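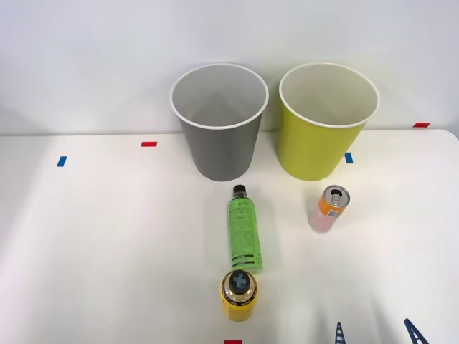

Finau Sorting Challenge

Last updated: May 18, 2020
Reading time: 2 min

The Finau Sorting Challenge is a student robotics competition run by the engineering department of Bekanis College. Teams program a robot arm to pick household items off a table and place each one in the correct paper cup. It grew out of a course assignment in the introductory manipulation class and is held each March.

Format

Each team gets 3 scored runs. A run lasts up to 60 seconds per item, and the arm must work without any input from the students once the judge starts the clock. Items include plastic bottles, beverage cans and small containers. Teams learn which item belongs in which cup on the morning of the event, so the assignment cannot be written into the program ahead of time.

Strips of red and blue tape mark positions on the white tabletop. Judges use them to reset the table between runs, and teams may use them to check camera calibration. Moving a strip costs the team its run.
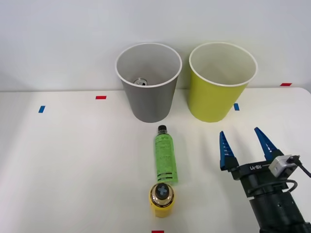

Scoring is based on where an item comes to rest. Full points go to an item that lies completely inside its assigned cup, and the cup must still be upright when the clock stops. A can lying at the bottom of the gray cup, for instance, counts in full if gray was the assigned cup for cans, while a bottle on its side on the table earns nothing. Items leaning on a rim are worth half. The highest total so far is 74, set by a team from the Benkirane residence hall.

Equipment

All teams use the same arm and the same tabletop. Gripper fingers may be redesigned within a size limit, and many students print their own. Software is written during the spring term using Nisent, a control library maintained by the department. Code must be turned in the night before the first run.

Participation

The first contest was limited to students enrolled in the class. It was later opened to the campus robotics club, and enrollment is now capped at 40 students. Course credit is given for a written report and does not depend on placement.

See also: Bekanis College Robotics Club

Shares: 12
Comments: 3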